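4. Replacing a hard drive in the Trolton 540

Read section 3 before you start. Keep the drive labels to hand.

1. Save any open work and shut the unit down from the front panel.
2. Pull the mains lead and leave the unit for 7 minutes.
3. Touch bare metal on the chassis before handling a drive.
4. Find the drive to be changed. Hold it by its plastic handle, never by the connector end.
5. Draw it out in a straight line. If it sticks, push it back and start again.

Caution: do not twist the handle. It will snap well before the drive comes free.
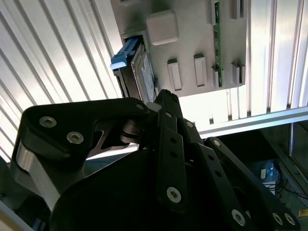
Wanpen Phetsri
Technical author, Wemance storage guides

6. Line up the new drive with the opening in the chassis panel and slide it in until it stops.
7. Check that no loose cable is trapped behind the panel.
8. Plug in the mains lead and switch on. The rebuild starts by itself.

Note: a full 500 GB drive can take more than 581 minutes to rebuild. Leave the unit on until the front panel shows READY.

Comments (3)

Ongart
Is step 2 needed if the unit was already off overnight?

Wanpen Phetsri
No, go straight to step 3 once the lead is out.

Skorndale Repairs
Ours stuck at step 5. Pushed it back in as you say and it came out second go. Thanks.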